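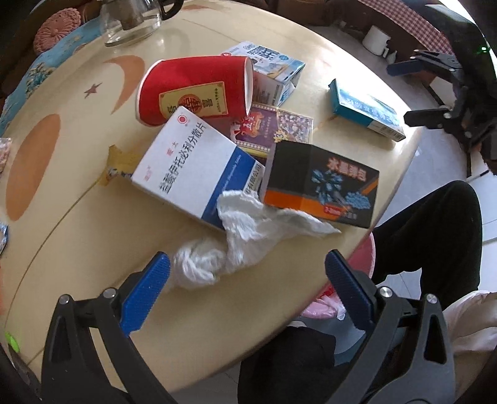
Emissions policy notebook, February, after lunch

Okay, back on the state power plant rule, which I promised to have in some kind of order by now and don't. Writing this down mostly so that Benedito can pick it up when I'm out, and so I stop re-reading the same forty pages every time I sit down.

Where we were. The draft rule from the state environment office would put a yearly cap on carbon dioxide from any generating unit above a certain size, and the Hetthorpe plant is the one everybody cares about because it's the last big coal burner on our side of the river. The owners say the cap forces them to shut early. The environment office says it doesn't, they could burn gas in the second boiler and stay under. Our job is only the arithmetic: take the hourly output, take the fuel records, work out what the plant would have emitted under each of the options, and hand over a table with honest error bars on it. That's all we were asked for and I keep having to remind myself.

Hourly data, again

The public hourly file for Hetthorpe has holes. I knew that in the fall and then forgot how bad it was. Mostly they're short, a missing hour in the middle of the night, and you can draw a line across and nobody would lose sleep. But there's a stretch of 600 hours where the stack monitor was down and the plant filled in a substitute value, and the substitute value is the highest reading the rules would let them use. Every hour the same number, flat as a pancake. If you plot it you see it right away. If you only look at the annual total (which is what the consultants did, I'm pretty sure) you'd never spot it, and you'd come away thinking the plant was dirtier that year than it was.

I don't think anyone is cheating. The substitute rule is designed to be unkind so that plants fix their monitors fast. But it means the baseline year is too high, and a cap that's set as a percentage cut from the baseline is then looser than it reads on paper. Funny thing to have to explain to both sides! The owners won't love us pointing out that their baseline is padded, and the environment office won't love hearing it from us either, after they've already printed the number on the front page of the summary.

What I did this morning: threw out the flat stretch, rebuilt it from the coal delivery records and the generator output, and compared. The rebuilt hours follow the load up and down the way you'd expect, lower on weekends, a bump on cold mornings. I'm fairly comfortable with it. The part I'm less comfortable with is the coal heat content, because the delivery slips give one value per shipment and the pile gets mixed. So on any given hour I don't know which coal they were burning. Over a month it washes out. Over a single hour, forget it.

To do: run it once more with the highest and the lowest heat content on the slips, just to see how wide the band gets. If it's narrow I'll stop worrying about the coal pile for good.

The Tehrani model

Spent far too long yesterday trying to get the Tehrani dispatch model to give the same answer two times in a row. It's the one we inherited, and I like it a lot for what it is, but it has a random start buried in the part that picks which plants go down for maintenance, and unless you fix the seed you get a slightly different winter every time. Fixed it now. The seed is written at the top of the settings file with a note that says LEAVE THIS ALONE, so please leave it alone.

With the seed fixed I ran three cases:

Case one, no rule at all. Hetthorpe runs the way it has been running, a bit less each year as the wind farms out west come on.

Case two, the rule as drafted, no gas conversion. The plant runs flat out through the cold months, hits its cap in the early fall, and then sits there. The model fills the gap with imports, and the imports are partly coal from across the state line. This is the thing I want everyone to look at. You save a pile of tons inside our borders and give a chunk of them right back next door. I don't have a percentage I'd sign my name to yet, so I'm not writing one here, because I know how these things travel once they're in a notebook.

Case three, the rule with gas in boiler 2. Much smoother. The plant hardly touches the cap in a normal year. But it leans entirely on the pipeline having room in January, and the model doesn't know a thing about pipelines. It assumes gas shows up when you ask for it. Anyone who was here for the last deep cold spell will laugh at that.

So case three looks great and I trust it least. I wrote to the Skusow pipeline people to ask for their winter capacity on the north line. They were friendly and said they'd have to check what they can share. Same as last time. If they come back with nothing, I think we just run case three with the gas supply pinched on the coldest days and say plainly that the pinch is our guess.

Phone call with Benedito

Benedito Magalhães called from the train, so half of it was tunnels. Main points as I got them:

He thinks we should report the leakage (the tons that move next door) as its own line and keep it out of the total. I had it folded in. His argument is that the law the rule sits on only talks about emissions within the state, so the official total has to be the in-state one, and if we fold the imports in, the lawyers will throw out the whole table and we'll have wasted a winter. Fair. I'd rather have the line in there by itself than have it cut.

He also wants the carbon price case that I dropped. I dropped it because there's no carbon price in the rule! But he says the hearing panel is bound to ask what would happen if the state joined a trading program later, and it's easier to have the run in a drawer than to scramble for it. I said yes before I thought about how many hours that is. Oh well.

We disagreed a little about the federal side. He figures the federal rule is as good as dead and we should write as if it isn't there. I'd keep one paragraph. Federal rules get pulled, then sued over, then brought back in some other shape with a new name, and the plant owners have to plan for a building that lasts decades while Washington changes its mind every few years. That uncertainty costs money all by itself, and the owners said so in their own comments, pretty frankly. One paragraph, no forecasting. He said he'd live with it if I write it and keep it short.

Jobs section

Not ours, I keep saying, but it keeps landing on us. The county wants to know how many people at the plant lose work in case two. We don't have payroll, we have no business guessing, and a number from us would be in the paper by supper. I sent them on to the Wemimo study, which at least talked to the union and walked through the departments. It's an older study and it was done for a different closing date, so I put that in the email too.

What I would like to add, if there's room, is the seasonal thing. In case two the plant isn't closed, it's idle from early fall until the calendar flips. I have no idea what that does to a crew. Do they stay on? Do they go home and hope? It falls straight out of our own run, and I haven't seen it in a single one of the public comments, for or against. Worth a sentence at least.

Small stuff so I don't lose it

The units in the fuel spreadsheet are short tons until the spring tab and metric after that. I've converted the lot to metric and saved it under a new name. Old one is still in the folder, don't use it.

The environment office's map has the plant on the wrong bank of the river. Harmless, but somebody should tell them before the hearing and I'd like it to be somebody else.

I found 2 comment letters that are word for word the same with different signatures. Normal for this kind of thing, a form letter went out. I only mention it because both attach the same chart, and the chart uses the padded baseline. So that number is already out in the wild.

The wind output file for the western farms has daylight saving time in it and the load file doesn't. I lost most of an evening to that last month and I'm writing it down here so I never do it again. Shift the wind file back an hour for the summer months before you join them.

Next

Heat content band first, because it's quick and it'll tell me if the baseline fix holds. Then the pinched gas run. Then the carbon price case, overnight, when nobody else is on the machine. I'd like to redo the leakage table by hand for one month too, January probably, just to be sure the model and I agree on what an import is. I had a suspicion last week that it was counting power that only passes through on its way south, and if so, case two isn't as bad as I've been telling people in the hallway.

Benedito has the draft text up to the methods part. Comments in the margin please, don't rewrite over the top, I can't tell what changed.

Stopping at 5:40. The January run is going on the small machine, please don't reboot it.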